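Home Explore Lists Sign in

Thread by the Flostlow project account
Thu 23 October

1/ Short thread on the grasp ablation we ran in simulation. Preprint is still being cleaned up, so treat the numbers as final but the wording as draft.
2 replies 5 reposts

2/ Task: pick up one small cube and hold it off the floor. Parallel gripper, no clutter, no distractors. We wanted a task simple enough that a failure could only come from the policy or the contact model.

3/ Simulator is Tostex. Policy is Drurnier, the version we froze in April, with no changes to the network. The only thing we varied was when the close command is allowed to fire.

4/ Baseline: the fingers may close at any time. Gated: the fingers may close only after the predicted offset between gripper and cube has stayed under threshold for 5 control steps in a row. That is the whole method. 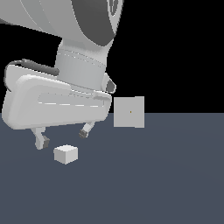

Cube on the floor, fingers open.
12 likes

5/ Most of the baseline failures come from this part of the task. The policy is nearly lined up, the close signal comes early, and one pad touches before the other. The cube gets pushed sideways and the next prediction is made from a state that is rare in the training data.

6/ We ran 433 start positions, each with 3 seeds. Start positions are shared between baseline and gated, so every comparison is paired. Please don't read the two success rates as independent samples – the paired table is the one to look at.
1 reply 3 reposts

7/ Result: the gate removes most of the one-sided contacts. Lift success goes up on the hard starts (cube far off the approach line) and is flat on the easy ones. Flat on the easy ones is what we expected, as the baseline had little left to lose there.

8/ Cost: episodes are longer. The gate can also stall if the offset estimate is noisy, and then the arm hovers until the time limit. We count a stall as a failure. Earlier drafts listed stalls in a separate column, which made the gated runs look better than they were.

9/ On scoring. A lift counts only if the cube is clear of the floor and between both fingers at the check step, and still there 12 steps later. Final height alone is a bad measure. It passes cases where the cube is tipped up on one edge.
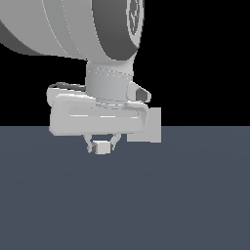
10/ WHAT WE DID NOT TEST

Other object shapes. Other finger pads. Anything on hardware. The floor is flat and plain and the background is black, so the vision side has an easy job. I would not carry the numbers over to a real bench.

11/ Friction. We used the default Tostex contact settings and then repeated the hard starts with lower friction. The gap between gated and baseline got wider. Our reading is that a one-sided touch moves the cube farther when friction is low, but we have not isolated that.

12/ Someone asked if this is the same as the Cheng gate. Close, but no. The Cheng gate uses a learned confidence score and needs its own training run. Ours is a fixed threshold on a value the policy already outputs. If you have the Cheng code running, a direct comparison on our start positions would be useful to both sides.
4 replies 2 reposts

13/ The threshold was picked on a separate set of starts, before the main runs. We swept it afterward as a check. Too tight and stalls take over, too loose and you are back at baseline. The useful range is wide enough that we stopped tuning.

14/ Start positions, seeds and the scoring script go up with the preprint. Per-episode logs are large, so those will be on request. Corrections to post 9 especially welcome – we changed the check step twice and I want the definition to be clear before it is fixed in print.
7 likes

Show more replies Related threads Back to top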